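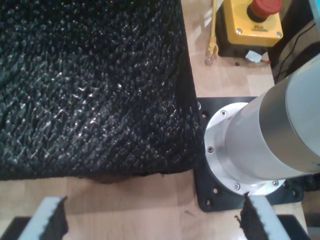
Roya reckons the sourdough starter wants rye, and that I've been starving it on plain white flour. Fair enough. Fed it at 11 with half rye, half white, and marked the jar.

February heat is making a mess of my timings – the Illov batch doubled before lunch and smelled like nail polish.

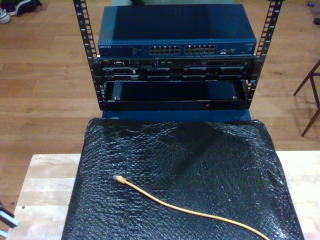
So tomorrow I'll try cooler water and less salt, up to 13 grams. Jamshid wants a loaf for the Gutgate arvo tea, poor bugger.
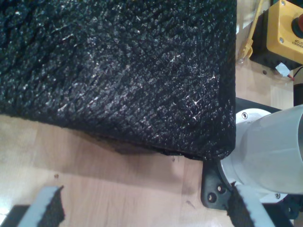
Black stuff on the bench, wood underneath.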